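**Renelgate adds a two-arm sorting kit**

The Renelgate tabletop kit is now on offer to small packing rooms. It comes with two grippers, mounts and the Ketgate control software, and the base price is 3000 dollars. Setup took us more than 5 hours. Slide sandals are one of the standard jobs, in mixed colors, with a bin at the back of the table.

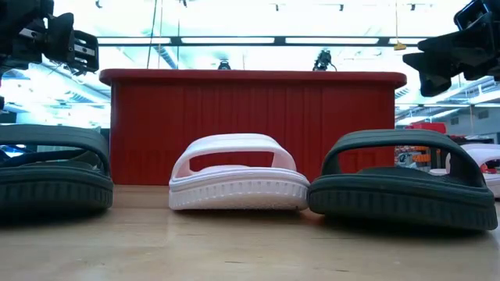

## Price and support

Begum sells the kit and Barkdale handles repairs. A spare set of gripper fingers costs 238 dollars. The service plan runs for six months and covers parts and phone help, but shipping is extra. Orders placed in September include the plan.
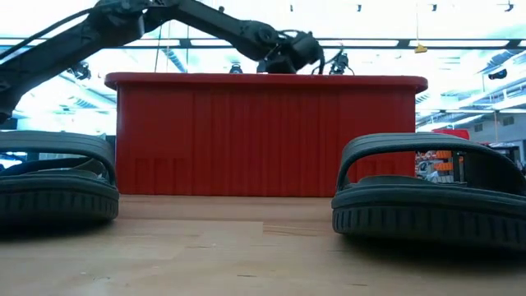 Gripper over the red bin, with dark sandals in front.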